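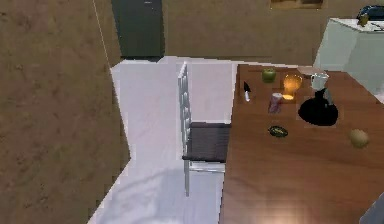 Norkero

Norkero es una colección de demostraciones teleoperadas en un comedor simulado, destinada al entrenamiento de políticas de manipulación por imitación. Fue elaborada por el grupo de aprendizaje robótico del instituto Ostermann, bajo la dirección de Nele Kramer, y se distribuye junto con las herramientas de grabación y de revisión. Cada ejemplo reúne las imágenes de varias cámaras virtuales, las acciones del operador, el estado de los objetos y una instrucción escrita en lenguaje corriente.

La colección contiene 1806 episodios en su edición principal. Los episodios descartados durante la revisión se publican aparte, con el motivo del descarte.

Origen

El trabajo comenzó como una parte auxiliar de otro proyecto, en el cual se estudiaba cómo un manipulador móvil puede recoger una mesa después de la comida. Las primeras demostraciones se hicieron en una mesa aislada, sobre un fondo liso. Kramer y Berenice Carrillo observaron que las políticas entrenadas de esta manera perdían la referencia cuando se añadían paredes, sillas u otros muebles, aunque la mesa y los objetos fueran iguales. Por esta razón el entorno fue sustituido por una habitación completa.

El nombre Norkero no tiene significado conocido. En los documentos internos del grupo aparece también la forma abreviada NK, que todavía se conserva en los nombres de algunas carpetas.

Entorno simulado

La habitación se ejecuta en el simulador Broda, desarrollado en el mismo instituto. Su elemento central es una mesa de madera rojiza, acompañada de sillas con estructura clara y asiento oscuro. El suelo es claro, con una zona de moqueta marrón, y al fondo hay una puerta de color verde oscuro. La geometría de los muebles es bastante sencilla, mientras que las texturas y los reflejos reciben más cuidado: el tablero brillante devuelve la luz, y un vaso con líquido naranja puede dejar una mancha dorada sobre la madera.

El catálogo comprende 73 modelos de objetos, entre ellos frutas, vajilla, latas de refresco, vasos y cubiertos. Los objetos se colocan por un procedimiento aleatorio con restricciones. No se permite, por ejemplo, que un plato quede apoyado sobre un cuchillo al iniciar el episodio, ni que una pieza comience en contacto con el manipulador. La agrupación de varios objetos en un extremo del tablero está permitida y resulta bastante frecuente. Abundio Maldonado, autor de este procedimiento, mantuvo tales agrupaciones porque obligan al operador a elegir un orden de recogida.

Grabación de las demostraciones

El operador trabaja con dos mandos de mano y ve la escena en una pantalla. Antes de empezar recibe la instrucción, que puede ser tan breve como «pon la manzana verde en el plato» o incluir dos pasos. La grabación se inicia con el primer movimiento del mando y termina cuando el operador pulsa el botón de cierre. No existe un límite fijo de tiempo, pero el programa avisa si el manipulador permanece quieto demasiado tiempo.

Las acciones y los estados se registran a 30 muestras por segundo. Las imágenes no se guardan durante la sesión — el simulador las genera después, a partir de los estados registrados. Este método tiene una consecuencia útil: si se añade una cámara nueva, todas las demostraciones anteriores pueden ser producidas otra vez desde ese punto de vista sin repetir el trabajo humano.

Las vistas elevadas abarcan bien el tablero y son las preferidas para seguir los objetos. Las vistas bajas o laterales enseñan también las patas de la mesa, la separación entre las sillas y el espacio libre del suelo, datos necesarios para planificar el desplazamiento de la base. En ellas es habitual que un mueble cercano o un panel tape una parte considerable de la habitación. Estas oclusiones se conservan, y el porcentaje de tablero visible se anota para cada imagen, de forma que el usuario pueda aplicar su propio filtro.
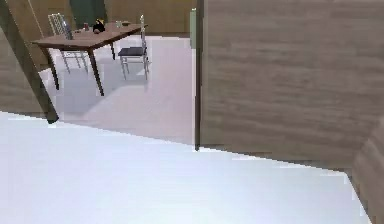 Revisión y etiquetado

En total se grabaron 2208 episodios. La revisión se realizó con Jakard, un programa que reproduce cada demostración junto con las curvas de posición y de apertura de la pinza. Dos personas examinaron cada episodio por separado, y los desacuerdos fueron resueltos por Cirilo Palacios, responsable de esta fase.

Un episodio se descarta cuando un objeto atraviesa otro de manera evidente, cuando la instrucción no corresponde a lo ejecutado o cuando el operador cerró la grabación antes de soltar la pieza. Los agarres fallidos seguidos de una corrección no son motivo de descarte. Al contrario, llevan una etiqueta propia, «recuperación», y el grupo recomienda no eliminarlos del entrenamiento.

Las instrucciones fueron reescritas después de la revisión. Para cada una hay una versión literal, una versión coloquial y una tercera en la que el objeto se identifica por su posición. Esta última presentó dificultades, ya que expresiones como «a la derecha» dependen de la cámara elegida. En la edición principal la referencia es siempre el lado de la mesa donde empieza el manipulador.

Formato

Cada episodio ocupa una carpeta con los estados, las acciones, los textos y los parámetros de iluminación. Las imágenes se entregan en paquetes separados por cámara, lo que permite descargar solamente las necesarias. La división entre entrenamiento y validación se hace por disposición inicial de la mesa y no por episodio; así se evita que dos demostraciones de la misma disposición queden en partes diferentes.

Limitaciones

Todos los episodios transcurren en la misma habitación, y una política entrenada únicamente con ellos aprende en cierta medida la situación de las paredes y de la puerta. Braulio Lozano propuso intercambiar las texturas del suelo y de la pared en el momento de generar las imágenes, opción disponible en Broda pero desactivada por defecto.

Los líquidos no tienen comportamiento físico. El contenido de un vaso se mueve con él como un sólido, de modo que la colección no sirve para aprender a verter ni para penalizar los derrames. También la fricción de los cubiertos es mayor de lo normal, un ajuste introducido para que los operadores pudieran levantarlos del tablero.

Véase también

Aprendizaje por imitación
Teleoperación
Aleatorización de dominio
Manipulación móvil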